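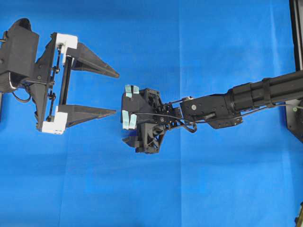
Home | Club Notes | Builds | Handover Task | Parts List | Contact

The handover task in the Dramani student league needs two arms to agree on a common frame before either one moves. The Tirkholm club runs it with the arms set opposite each other over plain blue cloth. Start with the jaws open and the end effectors facing, as with the parallel gripper and the taped fingertips of the hand, and leave clear cloth between them. Jog each arm to this pose by hand and save it in Pulgate as home.

Next, zero the jaws. Close them with no load until the tips meet, then store the encoder value as the closed limit. Repeat 4 times. If the readings differ by more than 2 counts, tighten the finger screws and start over. 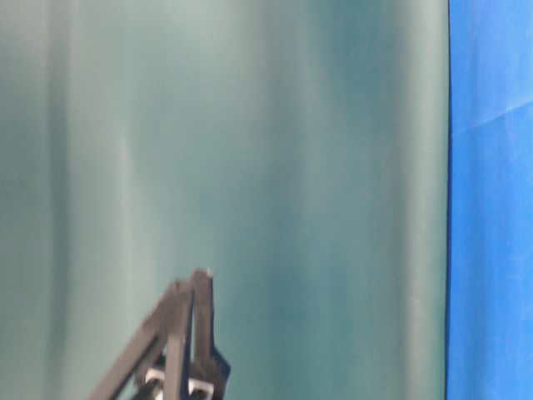 Set the open limit the same way, then enter 74 mm as the jaw travel. Pulgate rejects any value past the hard stop. Keep the closing speed low until both limits are saved.

For the grasp test, load the Memura script and set the hold time to 900 ms. Use a cube, and grip it on opposite faces at the tips so that part of it stays free for the receiving side.
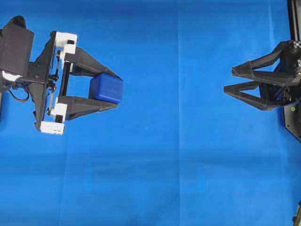
The receiving jaws must be open and level with the cube before the approach starts. Advance in small steps, close the receiver, wait out the hold time, and then release the giver. Log the jaw current on both sides for every run.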